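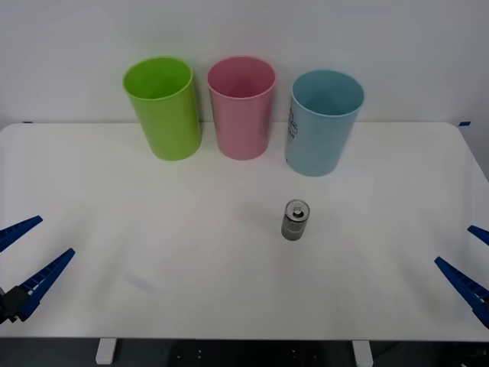

Figure 1. Three plastic cups and a small metal can on a white table.

Scoring Rates in the Middle Overs: A Study of One Club Season
Bülent Uysal
Sports Statistics, final project report
Dec 25, 2018

1. Introduction

Limited-overs cricket is usually discussed in terms of its start and its finish. The opening overs have fielding restrictions and the last overs have big hitting. This project looks at the part in between, overs 11 to 40 of a 50-over innings, and asks whether teams that score faster in that period win more often.

The data comes from the Jondach League, a club competition with four teams: Jondach, Plitby, Karakaya and Bustska. I scored for Plitby's second team for two summers, so I knew the paper scorebooks were kept and who to ask for them.

2. Data

The league lent me the books for 42 completed innings. Matches shortened by rain were left out. I typed the over-by-over totals into a spreadsheet and checked each one against the final score written at the bottom of the page. Where the two did not agree I used the bowling figures to find the error. Most of the errors were wides that had been added to the total but not to the over.

The June books from Karakaya were water damaged and two pages could not be read. Those innings are not included.

3. Method

For each innings I recorded the runs scored and wickets lost in overs 11 to 40, along with the result of the match. I then compared the middle-overs run rate of the winning side with that of the losing side. Wickets were treated as a second variable – a team that scores quickly but loses six batsmen has a different problem from one that scores slowly and loses none.

4. Results

Winning sides usually had the higher run rate in the middle overs, but the gap was smaller than I expected. Wickets lost showed a clearer pattern. Sides with at least seven wickets in hand after over 40 won most of their matches, even when their run rate up to then was ordinary.

The highest middle-overs total was 143 runs, by Bustska against Plitby. Bustska lost that match. They were five down by over 32 and all out in over 44.

5. Limitations

The sample is small and covers one season. Pitches also differ a lot – the ground at Karakaya has a short boundary on one side, and I did not adjust for this. The toss was not recorded in every book, so I could not test whether batting first mattered.

6. Further work

The league has older scorebooks in storage at Jondach. Adding another season would make it possible to look at each ground separately. I would also record individual partnerships next time, which the present spreadsheet does not do.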